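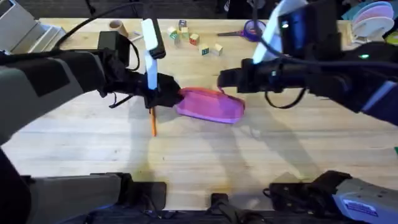
# Two-arm cell at Kerkside: questions we keep getting

**The left gripper drops soft things. Is it broken?**

Probably not. Check the finger pads first. Fabric lint builds up on them, and a linty pad holds a pouch about as well as a mitten does. Wipe them every 200 picks.

**Can I take the straps off the left wrist?**

Please don't. They keep the wrap where it is. If one is hanging loose, tuck it in before you run anything.

**How tight should the table clamps be?**

Tight enough that the base doesn't move when you lean on it. Check again after the first 100 cycles – Verschueren did not, and now owns a very interesting calibration file.

**Do I have to clear the table to recalibrate?**

Yes, all of it. Pencils too.

**Where do spare pads come from?**

Tastden, in bags of 11. We haven't asked why.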